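Progress report to the Lurar Fund
Project: Coltiren Tape Archive, second reporting period
Prepared by Elsie Te Moana, project lead

This report covers the work done between the spring payment and the end of August. It follows the headings in the grant agreement.

Transfers

The archive holds 262 reels and cassettes left by Drellimora, the organ-led rock band that played the club circuit here for most of the seventies. At the last report we had only sorted and labeled them. We have now transferred 83. Most are rehearsal tapes and board recordings from live shows. The rest are studio reels, including the full set for the second album.

Five of the transferred reels needed baking first. All five played through without dropouts. One cassette snapped at the leader and was spliced by hand before transfer. The files are saved at 96 kHz, 24 bit, with one copy on the office drive and one kept off site.

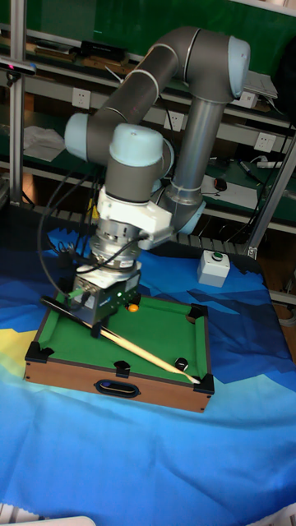 Cataloging is slower than the transfers. The boxes were labeled by whoever had a pen, and the same song can turn up under three titles. The long instrumental that closed most shows is "Pool Hall" on the early reels and "Nine Ball" on the later ones, so the catalog entry now carries both names and a one-line note for readers who don't play: a cue with a black butt end and a pale shaft tapering to a white tip, used on a table with pockets. We have entered 30 tapes in full, with song titles, players and an estimated year. The other transferred tapes have a short entry only.

Interviews

Nikola Mladenović has recorded interviews with the band's second drummer, the woman who ran their front-of-house sound, and two people who booked them. The drummer's interview ran long and was done in two sittings. He identified the players on several rehearsal tapes we had listed as unknown, and corrected the lineup we had for the last tour. The organist has agreed to talk but has asked to hear the transfers first. We sent him a selection in August and are waiting for a date. 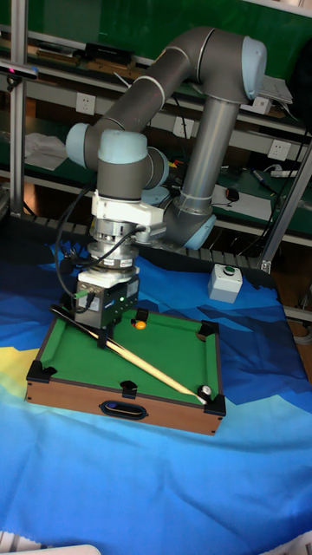 Transcripts are finished for two of the four interviews. The remaining two are in draft and need checking for names.

Rights

The studio reels are owned jointly by the surviving members and the estate of the bass player. We have written permission from everyone except the estate. Their lawyer has our letter and the proposed terms. Until that is signed we can't put studio material online, but the rehearsal and live tapes are not affected.

Cover songs remain a problem. Several live sets are mostly covers, and we will need licenses before releasing them in any form. We have left these out of the first batch.

Equipment

The Shehu tape machine bought with the first payment has been in use all period. The right-hand reel motor was replaced in June under warranty, and we lost nine working days. The cassette deck is fine.

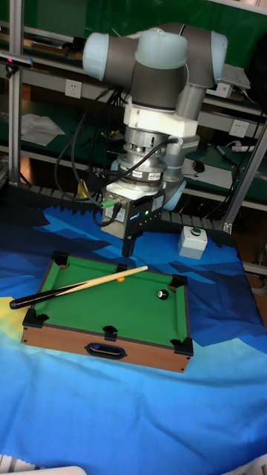 Spending is within the budget on tape stock, storage and interviews. Repairs and splicing supplies are slightly over. We would like to move the unused travel money into that line and ask for your approval.

Next period

We plan to finish the studio reels first, then the live tapes from the last two tours. Full catalog entries for everything transferred so far should be done before the next report. Nikola will interview the organist and, if she is willing, the bass player's sister. The listening page will open with a first batch of rehearsal recordings once the sound levels have been checked.

A list of transferred tapes, with reel numbers and condition notes, is attached as Appendix A. Receipts are in Appendix B.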